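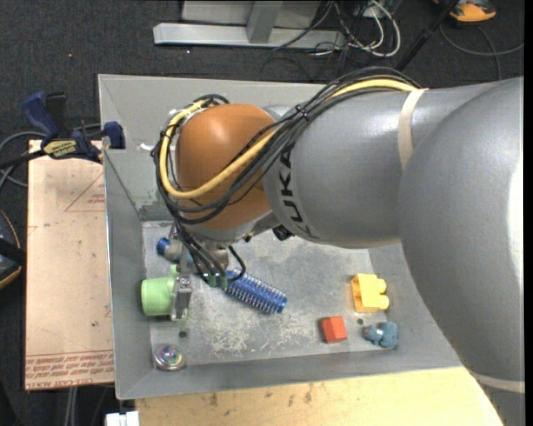 Second progress report to the Minhas Screen Fund: Girneo (feature, comedy-drama)

03/06/2025
By Samina Hayat, producer

Print this page | E-mail this page

We have finished 22 shooting days and are still speaking to one another, which puts us ahead of the previous report. Principal photography wrapped on the island last month, one day over. The day went to fog. The script did call for fog, though in a different scene.

Cast. Faisal Bajwa agreed to stay on for the extra day at his original rate, and asked only that his on-screen sister stop improving his lines. Onyekachi Onyeka has the lead and carries it. She also learned to drive the boat, a skill we had budgeted for somebody else to have.

Publicity. The first set stills went up on our page and drew 3,618 likes, a fair share of them for the dog. A gossip column reported that our two leads are engaged. They are not, but the item brought in 700 new followers and we have been slow to write to the editor.

Money. We remain inside the contingency, with some $400 of it left. The catering line is over. The wardrobe line is under, as Didier Barbier's character now wears the same cardigan throughout. Our director calls this a choice.

Next. Zestent has the picture edit and expects a rough cut in July. The composer has sent three themes, two of them cheerful. We would like the third instalment released on delivery of the rough cut, as set out in the agreement, and would be grateful if the cheque went to our new address this time.

Comments

Ghazala Siddiqui: Will the fund's readers get to see the rough cut, or only the finished colour version?

Drorkico: Was an extra on the wharf day. Can confirm the fog. Still waiting on my parking money.

islandmum: More of the dog please!!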